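Grolis humanoid rental and task trials: frequently asked questions

What does the Grolis service include?

Wokix supplies one Grolis humanoid on hire, with setup, operator training and a task trial at your site or at ours. The hire period starts when setup is signed off. Transport is quoted separately.

Which tasks can be trialled?

Household and light service work: picking up small items, moving baskets, clearing a desk, loading and unloading a front-loading machine. Tasks that need stairs, ladders or wet floors are not accepted. If your task isn't listed, send a short written outline and we will tell you whether it can be tried.

How much floor space is needed?

A level area of 16 square metres, with a clear strip on the side where the robot approaches the desk or table. Hard floors are preferred. Thick rugs should be taken up before the engineer arrives.

Does the robot run on battery or mains?

Either. For long trials we recommend the mains cable, which removes the stops for charging. Leave the cable slack on the floor behind the robot and keep people out of that side of the room while it is walking.

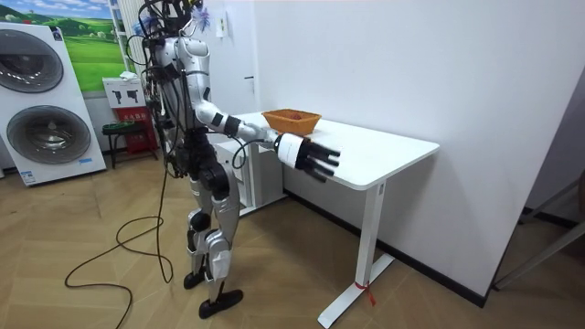 The mains option needs a standard wall socket on its own circuit. Extension reels must be fully unwound. Do not pull the cable tight to tidy it – the robot reads a steady pull as a push from behind and will step to correct its balance.

How many attempts are in a trial?

The standard trial is 75 attempts at one task. The extended trial is 1000 attempts, which may be split between two tasks. An attempt stopped by the operator is logged but not charged.

Who owns the recordings?

You do. We keep a copy for fault-finding only, and delete it on written request.

Can we fit our own hand or gripper?

Yes, if it uses the Vovberg wrist plate. Other mounts need an adaptor, and the hand must be checked by us before the first powered run. We do not cover damage to third-party hands.

What if the robot develops a fault?

Press the stop button, leave the robot where it is and ring the service desk. Repairs are handled by our partner Somogyi. Time lost to a confirmed fault is added to the end of the hire period.

Is there a price reduction for longer hires?

Yes. Rates were revised in October and the current sheet is sent with each quote.

Last updated: 2019-01-03

2 comments | 16 shares

Contact: Viktória Sárközi, Wokix customer service | © Wokix | Back to top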